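Notebook, June, Lorari greeting text feed
Entry opened 9:40 a.m.
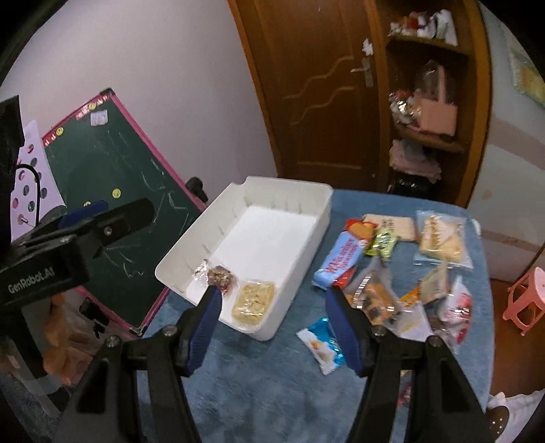

1. Source set

Pulled the current greeting export from Trumthorpe. 756 messages, plain text, one per line, occasion tag in the last column. Tags in use: birthday, anniversary, new baby, get well, thank you, Friendship Day. The old "general" tag is gone from the export but still sits in the lookup table. Left it there for now.

2. Length check

Limit is one SMS segment. Anything with a curly quote or a heart symbol flips to the wide character set and the limit drops to 70, so those were run separately. 50 messages over. Most are Friendship Day verses with a four-line stanza and a signature line. Cutting the signature fixes the majority. The anniversary ones need a rewrite.

3. Duplicates

Exact match found 21. Marchetti's script (fuzzy match, default threshold) also pairs "Wishing you a wonderful year ahead" with every message that contains "year ahead", so its list is no use as is. Raise the threshold and rerun before deleting anything. Exact matches removed, the older copy kept in each case.

4. Merge fields

Six messages still carry the name field in square brackets where Zuvlow expects braces. They go out with the bracket showing. Corrected by hand in the working copy, not in the export. Whoever does the next pull will get the wrong ones again unless Trumthorpe is fixed first.

5. Open

Get well set reads too much like the birthday set. Same exclamation marks, same closing line.
Status-length versions not started.
Check whether Zuvlow trims trailing spaces. Preview says yes, test send at 2:15 p.m. says no.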